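Category: Campus News / Graduate Studies

Bollcombe adds master's program, but funding details are thin

Last updated: July 24, 2023

Bollcombe College says it will launch a new master of science in applied health practice next year, its third graduate program in the field and the first it has announced without naming a director. The college promises "flexible pathways" and small classes. What it has not promised is money.

Tuition is set at $1,514 per credit. Two fellowships will be offered in the first year, both paid for by the Lacerda Fund, and neither covers the full cost of the degree. Everyone else will pay their own way or borrow.
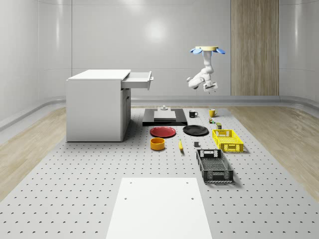
The college says more than 400 people asked for information after the program was first floated in February. That sounds like a lot, until you remember that asking for a brochure costs nothing. Bollcombe would not say how many of them have gone on to apply, or how many students it needs to break even.

There is also the question of who will teach. The announcement lists three faculty members, all of whom already carry full loads in other departments. A spokeswoman said more hires were "under active review" — a phrase the college also used when it opened the Skevov Certificate, which still has no full-time instructor.

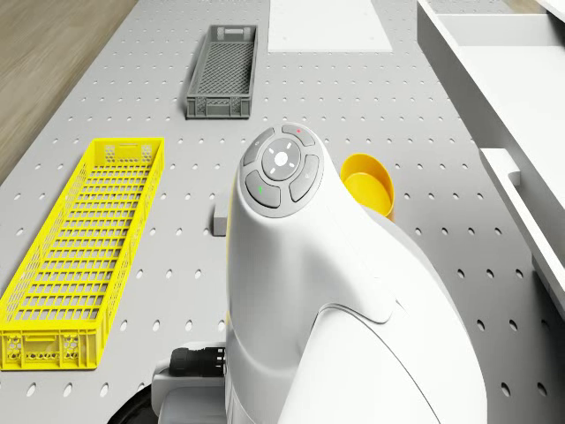
Jelle Van Leeuwen said the degree was worth having but the timetable was not serious, and that students should ask to see the course list before they put down a deposit. The course list has not been published.

Applications open this fall. The deposit is nonrefundable. 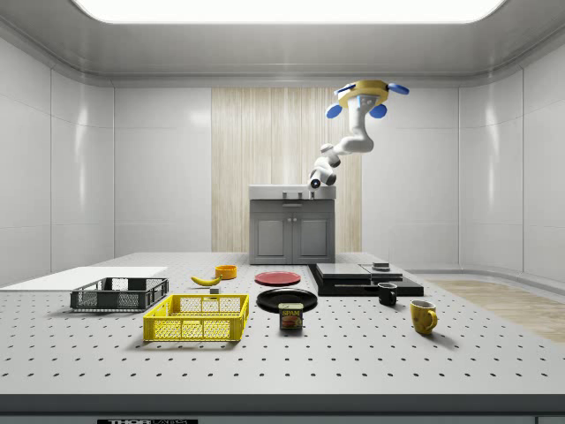 Robot arm at a lab workspace.

Related
Sistilis Scholarship moves to a single yearly deadline
Graduate housing waitlist closes early again
What happened to the Skevov Certificate?
Bollcombe faculty vote on summer teaching pay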